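Govar and the sample that won't clear

Posted by Ebbe Rustad in January
3 comments | 5 shares

So the Zhuravel thing is dragging on, and I can't stop reading about it. If you missed my last post: Govar put out a track called "Trorkthorpe" and the whole chorus sits on a loop from an old Zhuravel B-side. Five seconds, maybe. Tresen, the label that owns the old stuff, says they never signed off on it. Govar's manager says they did, by email, and that a 2,000 dollar fee got paid. Tresen says the fee was for a remix that never came out!

I've played both songs back to back more times than I want to admit, and yeah, it's the same loop. Slowed down, a bit of hiss on top, but the same. I don't think that's even the argument anymore - they're fighting over what the email covered, and neither side will show it to anybody.

What bugs me is the vinyl. There were 500 copies pressed and mine was on preorder, and now the shop just says "on hold" (they've said that since before the holidays). The stream is still up as of this morning, with 3,298 plays, so I guess the lawyers haven't gotten that far. Go listen while you can.

I'll post again when there's a ruling or a settlement or whatever this ends in.

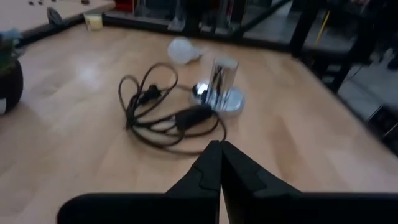
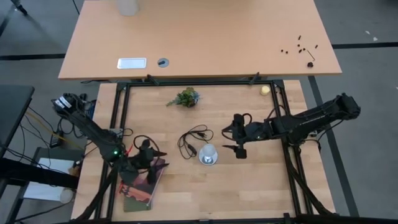

Tresen did the same thing with a band I used to play in, and it took them most of a year to answer one letter. I wouldn't wait on that preorder, get your money back now and buy it later if it ever ships.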